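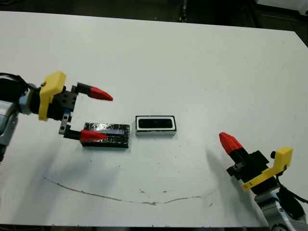
By the Brulora test team | November 19, 2020
2 min read

Brulora builds and tests two-arm work cells for small-part handling. Our shop is in Vallejo. Most of our work is finding out why a cell stops, and the case we are asked about most is our own.

In January, a cell running the Pustilham placement program faulted on cycle 415. The task was to set a rectangular box into a tray with a fitted recess. The left gripper reported a closed grip while its fingers were open. The controller accepted the signal and started the next move, and the right arm entered the shared zone early. The arms touched at low speed. One fingertip was replaced. No one was inside the guard.

The cause was a worn connector on the Korberg position sensor line. The program had no second check on grip state.

We made 2 changes. Grip is now confirmed by finger position and motor current, and both must agree before either arm moves. Speed in the shared zone is limited to 160 millimeters per second. Connectors are inspected at every fingertip change.

Each cell we ship carries its fault log from the test floor, including the faults we caused.

Last updated: same day as posting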